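Textile Conservation Workshop — Notebook
January, entry 18
Present: Lihua Tang, Shabnam Khattak, Rosaire Sawatzky

Subject: light fading of dyed polyester and cotton, Penrose loan group.

The second exposure run was stopped at 300 hours. Swatches were removed from the cabinet at 4:15 p.m. and left in the dark drawer overnight before reading. Of the 94 swatches, 33 show a color change that can be seen against the blue wool standard without magnification. Most of these are reds and violets from the cotton set. The polyester yellows held well, with one exception (Y-7, heavier loss on the fold line than on the flat).

The fold line result requires a repeat. It is not clear whether the crease was pressed before dyeing or after, and the supplier card from Vesov does not say. S.K. will write to them.

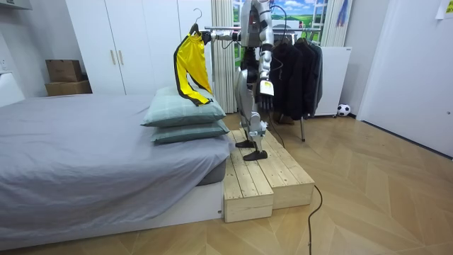 Lionel Dobson objected at the afternoon review that the repeat should not use pressed samples at all, as the iron adds a heat effect that cannot be separated from the light effect afterward. He would accept a hand fold held under a glass weight. Agreed, and the protocol sheet has been changed.

Black trims were not included in this run. They are to be tested for bleeding only — damp blotter, 18 minutes, both faces.

Cabinet lamp 2 is reading low again. Log the value before each start.

Outstanding: new blotter stock, Y-7 repeat, labels for drawer C.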